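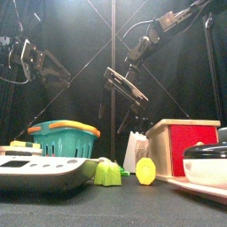 What's the best way to keep a parcel from splitting open in the post?
Tape it in an H: one strip along the centre seam and one across each of the two end seams, top and bottom, with every strip running 5 cm down the side of the box. Most split parcels only ever had the middle strip!

I send a lot of parcels (birthdays, swaps, the odd jar of chutney going further than it should) and I've become a bit of a packing bore, so I thought I'd put my favourite habits on one page.

Choosing the box

Go for one that leaves a gap of two fingers all round the item. Old boxes are absolutely fine as long as the corners are still crisp. Press a corner with your thumb — if it gives and stays soft, flatten the box and use it as a layer inside another one. I do this all the time and hardly ever buy new.

Peel off or black out every old label. Barcodes too.

Filling it

Scrunched paper is lovely stuff, but scrunch it hard. Loose puffs go flat under any weight and then the item wanders about. Fill the bottom first, then the sides, pushing down into the corners, then the top until the flaps only just meet. Close it and give it a good shake. If anything shifts, open it up and add more.

Brown paper from other people's parcels goes in a drawer here, and in January I can barely shut it.

Jars and bottles

Lid taped down, then a small plastic bag, then the padding. Stand them upright with a folded strip of cardboard between each pair. I keep any box with glass in it under 900 g if I can, and split the order in two if I can't.

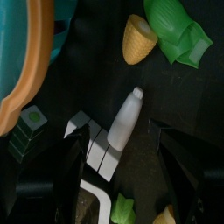
Shiela Marquez wrote in to say that she wets the paper gummed tape with a sponge in a saucer and waits a few seconds before pressing it down, and that it holds far better on reused boxes than plastic tape does. I've tried it since and I'm a complete convert! Rub it firmly with a dry cloth afterwards, working from the middle outwards.

Labels

Put the label on the largest face, well away from a seam, and smooth clear tape over handwriting in case of rain. Don't tape over a printed barcode, though, as the shine can stop it scanning. A second copy of the address goes inside on top of the padding. Pencil is fine for that one.

Tape that won't start

Fold the end under by a centimetre each time you finish and you'll never pick at it with a fingernail again. If it's already lost, run the roll slowly under a desk lamp until you spot the line. Keep rolls somewhere warmish too — mine used to live in the shed and went horribly brittle.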